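Search the magazine
Enter keyword
Go

Features > Land and Water > Wetlands

The slow return of Birell Swamp

2025-09-11

The township of Stotow has drawn its character from water since its first streets were surveyed. Birell Swamp lies on the low ground to the south of the town, where Hung Creek loses its banks and spreads through paperbark and sedge before it reaches the estuary. For most of the past century the swamp was treated as land awaiting a better use. A drain was cut through its centre, the outer margins were grazed, and the creek was straightened for the convenience of the road.

The Birell Wetland Trust was established to reverse that treatment. It holds 1,183 hectares under a conservation covenant, comprising the swamp itself, the lower creek and a belt of former pasture on the western side. The covenant prohibits drainage, grazing and subdivision in perpetuity, and binds any future owner of the land.

Restoration has centred on the main drain. Engineers advised against filling it along its full length, as the upper section still carries stormwater from the town. The Trust instead installed 2 low weirs in the lower section, each with an adjustable crest, so that winter flows are held back and released over the dry months. Water now stands in the central basin well into summer, and sedges have re-established on ground that had been bare and cracked for decades.

Planting has followed the water. The western belt received 3,000 tubestock paperbarks in its first season, raised from seed collected within the catchment. Losses were heavy along the old fence line, where wallabies browsed the young trees before guards could be fitted, and the survivors there remain stunted. A further 1,286 seedlings were set out last May, this time behind temporary netting and at closer spacing.

Weed control has proved the more demanding task. Blackberry is confined to the road reserve and is treated each year. Reed sweet-grass is a different matter. It was introduced as fodder, it thrives in still water, and the higher levels that favour native sedges favour it equally. The Trust's management plan accepts that eradication is unlikely and directs effort to keeping the grass out of the northern pools, where bitterns have been heard calling in spring.

Relations with neighbouring landholders have required patience. Several farms along Hung Creek depend on the drain to clear their lower paddocks after heavy rain, and the prospect of higher water levels caused understandable concern. Under the agreement now in force, the weir crests are lowered whenever the gauge at the Stotow bridge passes an agreed mark. The gauge readings are open to all parties.

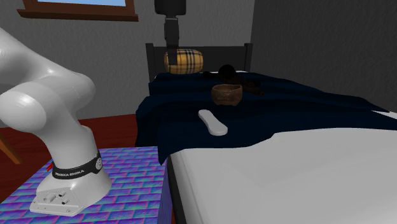 The agreement falls due for review next year, and the Trust will seek to extend it to the Tunex flats, where the creek leaves the covenanted land and enters a mixture of private and Crown holdings. The flats flood readily and have never been productive pasture. Their inclusion would join the swamp to the estuary and give fish an unobstructed passage between the two. Survey work there is complete, and the draft terms will be placed on public exhibition at the Stotow library before any decision is made.

Comments

creekside
We farm just up from the bridge. The weirs have been fine so far, but we haven't had a properly wet winter since they went in. I'd like the review to wait until we have.

Marshwren
Lovely to read about the bitterns. Is there public access to the northern pools, or is it closed in breeding season?

old paddler
My father helped clean out that drain every autumn. Good to see water back in the basin. Please do something about the blackberry on the road side though, it's over the guide posts again.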